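六月,把那张白桌子清出来了。

桌子买回来大概三年,一直放在厨房和客厅之间那块说不清归谁的地方。当初想的是吃早饭用,后来早饭还是站在灶台边上吃,桌子慢慢变成放东西的地方。钥匙、药盒、没拆的信、洗好没收的抹布、一卷胶带、两副坏了一条腿的眼镜,都在上面。有一阵子连桌面是什么颜色都看不出来。

这篇写写怎么清的,清完放了什么。过程没什么技巧,我自己记一下,免得下次又从头想。

## 先搬空

我试过很多次在桌上直接整理,就是把东西从左边推到右边,擦一下左边,再推回来。每次都是擦干净了,东西也都还在。

这次先把所有东西搬到地上。地上铺了一条旧床单,搬过去,不分类,也不看。搬完用了六分钟左右,比想的快。搬的时候发现桌子后面和墙之间掉了不少东西,包括一把找了半年的小剪刀,还有Plavmont那家店的积分卡,店去年就关了。

桌面是白的,哑光,不太反光。这种面有一个问题,圆珠笔和咖啡印子会留很久。普通洗碗海绵擦了一遍,大部分都掉了,剩下靠窗那个角上一圈杯子印。用小苏打加一点水调成糊,抹上去放着,去做别的事,回来再擦,淡了很多,没有完全掉。我觉得可以了,不凑近看不出来。

不要用钢丝球。以前在另一张桌子上用过,擦出来一片发亮的地方,比原来的印子还难看。

## 地上那一堆

分类没有用什么方法。我坐在地上,拿起一样看一样,有地方去的就直接送过去。药盒回浴室柜子,抹布回抽屉,信拆开。信里有一封是Clotilde Maillard寄来的明信片,邮戳是冬天的,我一直当成广告压在下面。当天给她打了电话,她说她都忘了写过。她妹妹Albane在旁边问我桌子是不是终于收了,看来我抱怨这张桌子抱怨了很久。

没有地方去的东西才麻烦。大致有这些:

- 零钱,好几个国家的
- 笔,多半写不出来
- 橡皮筋、回形针、一个不知道是哪里的螺丝
- 充电线,接口和现在的手机都对不上
- 假水果

零钱装进信封。笔一支一支在废纸上试,写不出来的扔掉,剩下的还是够用好几年。螺丝我留着了,放在工具箱最小的那个格子里。我知道这个螺丝以后大概也不会用上,但扔了第二天一定会发现是哪里的。

充电线送去了社区的回收箱。箱子在Firkwood那栋楼的门厅里,投口很窄,带变压器的要拆开才塞得进去。

剪刀也试了,还能剪,就是紧。滴一滴缝纫机油,开合几次,擦干净,放进厨房抽屉。那把剪刀以前是专门用来剪香菜的,丢了以后一直拿大剪刀凑合,剪下来的香菜长短不一。

## 假水果

假水果要单独说一下。

最早是一整套,装在一个浅篮子里,搬家的时候Colette Bouvier给我的。她以前给一家卖餐具的店布置橱窗,店名叫Delorme,换季撤下来的东西可以自己带走,她家里有一柜子这种水果和面包。我那时候觉得好看,放在桌子正中间,来过的人都会捏一下。后来篮子的提手断了,我把篮子扔了,水果就散着,东一个西一个,有的滚到信下面,有的在窗台上晒褪了色。

清桌子那天全部找齐了。葡萄的梗掉了,上面粘了很多灰,洗不干净,扔了。香蕉晒成了一种很奇怪的黄白色,也扔了。橙子皮上有一块胶化了,摸着黏手。留下来的是颜色还正的。

洗法很简单:温水,一滴洗洁精,用软牙刷刷凹进去的地方,冲干净,放在毛巾上晾。不要泡。里面如果是泡沫的,泡了会吸水,很久都干不了,还会有味道。也不要拿吹风机吹,我吹过一个柠檬,表面起了一层小泡。

晾的时候要翻一次面。苹果底下凹进去的那一小圈最容易存水,我第一次没注意,放到桌上以后下面出了一个水圈,又得擦。

绿苹果洗完效果最好,颜色很亮,一看就知道不是真的,我反而喜欢它这样。真的青苹果放几天就开始发黄发软,我们家没有人主动吃,每次都是我最后切掉坏的地方煮成果泥。

## 往回放

空桌子放了两天,什么也没摆。这两天里我每次进门都想把钥匙扔上去,手伸出去又收回来。第三天在门边钉了一个挂钩,钥匙的事就解决了。挂钩早就该钉,挂钩和钉子在抽屉里躺的时间比桌子还长。

然后才开始往回放东西。我的想法是桌上只放看着舒服的和每天真的要用的,别的一律不放。看着舒服的是水果,每天要用的是笔。

笔需要一个筒。家里有好几个:一个陶的,太重,底还会刮桌面;一个透明塑料的,里面脏了从外面看得一清二楚;还有一个黑色网面的,圆的,很轻。最后用黑色那个。白桌子上放黑的很显眼,一开始担心突兀,看了几天也就习惯了。

网面的缺点是积灰。灰卡在网眼里,干布擦不出来,得用水冲。冲之前里面的东西全部倒出来,冲完倒扣着,晾干了再用。细的东西也不适合放,铅笔芯、针这类会卡在网眼上。我往底下垫了一小片圆纸板,剪了三次才剪圆。
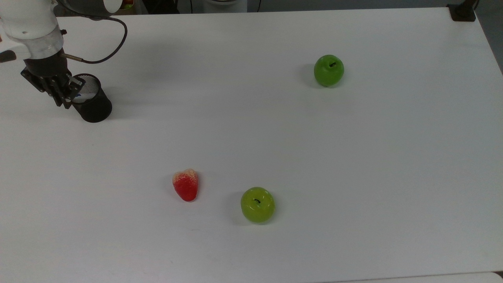 *白桌子、黑色网面筒、两个绿苹果和一颗草莓*

摆的位置换了很多次。一开始把水果挤在一起,中间一小堆,看着像是谁买完东西忘了收。后来分开,中间留出空来,反倒像是故意摆的。草莓是红的,跟绿的放在一起已经够跳了,不需要再靠得很近。

筒的位置主要看手。我是右手拿笔,坐在靠墙那一侧,筒放在远一点的地方就得站起来拿,放在太近的地方写字胳膊会碰到。最后没有定下来,用的时候挪过来,不用的时候推回去。它轻,推起来没什么声音,也不会在桌面上留痕。这一点陶的那个就做不到。

还有光。上午窗户那边进来的光比较斜,东西的影子会拉长,白桌面上看得很清楚。深色桌面是没有这个的。以前堆满东西的时候也看不见影子。我吃早饭的时候会看一会儿,没有什么特别的意思,就是看着。

## 关于早饭

对,现在早饭在这张桌子上吃了。

吃早饭要占的地方比想象中小:一个盘子,一个杯子,有时候多一个装果酱的小碟。杯子下面一定要垫东西,前面说过杯子印的事。我用的是一块旧毛毡,从坏掉的包上剪下来的,形状不规则,但厚度正好。本来想去Brirness买一套正式的杯垫,去了看到一套要27块,放下了。

面包屑是个问题。白桌子上深色的屑很显眼,吃完不擦一眼就看到。这对我来说算好事,因为看到了就会擦,以前那张木头花纹的桌子,屑在上面待一个星期也不知道。擦的时候先用手把屑拢到盘子里,再用微湿的布走一遍。布太湿的话,哑光面上会留下一道一道的水痕,干了也看得出来。

Arsen Hrynyshyn有一天早上来拿梯子,坐下喝了杯咖啡,伸手拿了个苹果,拿到手里才发现分量不对。他说应该放真的。我说真的会坏。他说那就吃。后来他走的时候梯子忘了拿,下午又来了一趟。

他说的我也想过。真水果我放在灶台边的一个深盘子里,伸手就能拿到,吃得反而比以前多。桌上这些不负责吃的事。

## 怎么保持

清完到现在过了一阵子,桌子没有再堆起来,但也有过几次快要堆起来的时候。

最危险的是信。信进门的时候手里往往还有别的东西,最顺手的地方就是桌子。我现在的做法是进门就站在垃圾桶旁边拆,广告直接进去,剩下的立刻决定。决定不了的夹在冰箱侧面的一个夹子上。夹子夹不住太厚的一叠,夹不住了就得处理一部分。

第二危险的是“先放一下”。从商店回来,袋子先放一下;晾好的衣服,先放一下。袋子我现在放地上。衣服还没有想到好办法,有时候还是会放在桌子上,但当天一定拿走。有一次没有当天拿走,第二天衣服旁边就多了一本书,第三天多了一个快递盒。东西是会招东西的。

收桌子的时间放在晚上洗完碗以后,那时候手本来就是湿的,顺便拿布走一遍。水果拿起来,擦下面,再放回去,每次放的位置都有点不一样。不用摆得跟原来完全一样,我试过用铅笔在桌上做小记号,太麻烦了,后来把记号擦了。

筒里的笔大约一个月看一次。笔会自己变多,我不太明白是怎么来的,有几支上面印着我没去过的诊所的名字。Maarja Baranauskienė听我说这个,从她包里又掏出两支给我,说她家也是。

## 花了多少

有人问过以前那篇整理柜子的花了多少钱,这次也写一下。

小苏打是家里的,毛毡是旧的,挂钩是旧的,筒也是旧的。买的只有一块新抹布和一支软牙刷。牙刷专门刷水果用,我在柄上缠了一圈红胶带,跟浴室的分开,放在水槽下面。

原来还打算换一把椅子。现在坐的这把比桌子矮了一点,写字的时候肩膀会抬起来。看中一把要200,想了想先在椅子上加了个垫子,高度差不多够了。垫子会滑,下面缝了两条防滑布,是以前垫地毯剩下的。等垫子坐塌了再说椅子的事。

窗台还没弄。桌上清下来的东西有一小部分当时临时放到了窗台上,现在还在那里:一盆半死的薄荷,一个没有盖子的罐子,几本说明书。说明书里有一本是烤箱的,烤箱已经不是那一台了。

下次写窗台,先把薄荷换盆。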